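Notebook — Hands and Arms
August, entry by Priit Rebane
Home | Notebook | Parts list | Logs | Search

Started at 9:15, after the arms were homed. Today I continue with the multi-fingered hands from Morkisik. I want to finish the comparison with the old two-jaw gripper before Algirdas needs the table for his camera calibration.

The question is still the same as in the last entry. Do the fingered hands give us enough to pay for the extra wiring and the extra tuning? On the block tests they were slower than the two-jaw gripper and not more accurate. But the block tests are made for two flat jaws, so I do not consider them fair. Algirdas proposed the toast task: put the bread in, push the lever down, wait, take the bread out, place it on the tray. It has one small stiff part, one soft part and one object that should not be pushed around the table.

Settings for today, same on both sides:
Controller: Plenduvent, firmware not changed since last entry
Finger current limit: level 2 for bread, level 5 for lever
Wrist speed: reduced to 15 percent near the toaster
Timeout on a grasp: 2000 ms
Teleoperation only, no replay

The lever was the first trouble. With the two-jaw gripper I close the jaws and come down on the lever with the tip, and this is easy because the tip is flat and stiff. With the hand I tried first with the index finger alone. The finger bends backwards at the last joint before the lever goes fully down, and the lever springs up again. Then I closed all the fingers in a loose fist and pushed with the side of the first joint. This works much better, but the wrist must come lower and I have to watch the distance to the table. I wrote the wrist height on the tape next to the keyboard, please do not remove it.

Second trouble is that the toaster is light. If the push is not straight down, the whole body slides. Algirdas said to put rubber under the feet. I prefer to do first a set without rubber, because I want to see how much sideways force we make, and the sliding shows it without any sensor. After that we can add the rubber and repeat.

Between the push and the pick-up I keep both hands raised and open, left one by the lever side and right one over the tray. From there the left can go to the lever and the right can go to the bread, and they do not cross.

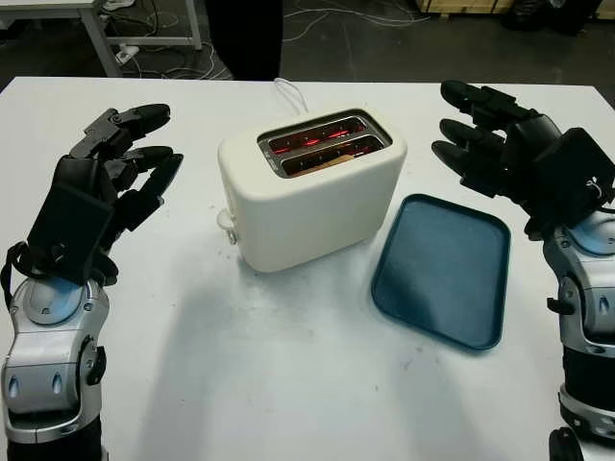

Waiting position, toaster on, bread in the rear slot.

The rear slot is the more difficult one for the right hand. The fingers must reach over the front slot, and from the head camera the front fingertips hide the edge of the bread at the moment when I need to see it. Twice I closed on the metal surround instead of the bread. The current limit stopped the fingers as it should, so there is no damage, only a wasted attempt. When I moved the approach a little more from above and turned the wrist outward, the edge stayed visible until almost the end of the movement. I would like to try the front slot next time for comparison.

About the view in general. The bread is pale and the table is white, and this is not good for the depth image. The tray is the opposite: dark, raised rim, easy to find, and the placing was never a problem with either gripper. I ask Algirdas if the second camera from Barnlow can be mounted on the wrist. He answered that the bracket is drawn but not printed, and that the cable will be in the way of the strap on the hand. We will look at it together.

Bread handling. Here I have to say that the hand is clearly better. The two-jaw gripper leaves two marks and sometimes breaks the crust, even with low force. With three fingers on one side and the thumb on the other, the slice comes up straight and does not turn. The release is also softer — the slice goes down on the tray and does not jump. I did not expect such a difference with so little tuning.

Latency was a bit worse on the right side in the afternoon. I changed the network cable at the controller end and restarted, after which both sides felt equal again. I am not sure that the cable was the reason. If somebody sees it again, please write the time in the log.

Comment from Algirdas Kuusk, added at 16:40: I agree on the bread. For the lever I think it is a question of the joint stiffness parameter and not of the hand itself. Petrauskas used a higher value on his bench for pressing switches and had no bending. Try it on one finger only, and watch the motor temperature.

My answer: I will try it on the left index finger. I need his parameter file, the one in our folder is an older version.

Still to do:
- rubber under the toaster, repeat the lever pushes
- front slot with the right hand
- stiffness value from Petrauskas, left index only
- bracket for the wrist camera (Algirdas)
- wipe the tabletop before the next recording
- order bread, the sliced kind with even thickness

Stopped at 17:30. Toaster unplugged, arms in the rest position, controller left on for the night log.

Contact: Priit Rebane, bench notebook | © Hands and Arms notebook | Back to top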